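Pilton Evening Courses
Robots at Work and at Home
Handout 6: Can a machine do the chores yet?

Read this before the session on 19th September. Bring the worksheet from Handout 5 with you, as we will use your chore lists in the second half.

What we mean by a chore

For this course a chore is a short job with a clear end, done in a place that was not built for machines. Clearing a table is a chore. Welding the same seam on the same car door all day is not, even though it is harder work for a person. The car factory has fixed the lighting, the height of the part and the order in which things arrive. A kitchen or a shared office has fixed none of that.

Three questions to ask of any chore:
Does the thing to be moved keep its shape?
Is it always in the same place?
What happens if it is dropped?

A floor-cleaning robot does well because the floor stays put and a missed patch does little harm. Folding a shirt scores badly on the first two questions. Carrying a full cup of tea scores badly on the third.

Learning by being shown

Older robot arms were given each movement as a list of positions. That still works on a production line. For chores, many groups now collect examples of people doing the job and train the machine on those. One way is to drive a robot arm from a distance. Another is to give a person a hand-held gripper with a camera on it and let them do the job directly. The second way is cheaper, and it can be done in ordinary rooms with ordinary furniture in them. 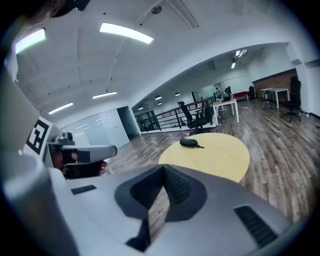
Fig. 6.1 Hand-held gripper at a round table, with a small zippered case on the table top.

Take the case in Fig. 6.1. Suppose the job is to pick it up and put it on a desk across the room. A person would do this while talking to somebody else. For a machine it breaks down into finding the case, choosing which way round to hold it, closing the fingers far enough but no further, lifting, getting past the chairs, and letting go at the right height. The case is small and black, and the room has other black things in it — office chairs, mainly — so colour alone is a poor guide.

Square markers with a black-and-white pattern, like the one on the gripper, are common on this kind of equipment. Software can find them easily in a picture and work out position from them.

How far along are we?

The Filari exercise, which we go through in class, uses 35 household and workshop chores. In the marking scheme, 9 of them count as ready for a machine working alone, and all 9 involve stiff objects or flat floors. The rest need a person nearby or cannot be done at a useful speed. The Skumier case study uses a set of 1,065 recorded attempts at one sorting job. Look at how the failures bunch together when the bin is moved.

Speed is often left out of reports. Video clips may be played faster than life, so check for a note in the corner. Check also whether the room was one the machine had been trained in.

For the session

Pick two chores from your list, one at home and one on a shop floor. Answer the three questions for each. Then write down the smallest change to the room that would make the job easier for a machine — a tray, a fixed hook, a wider shelf.

Further reading: the Yupanqui notes, sections 2 and 4. Section 3 can wait until December.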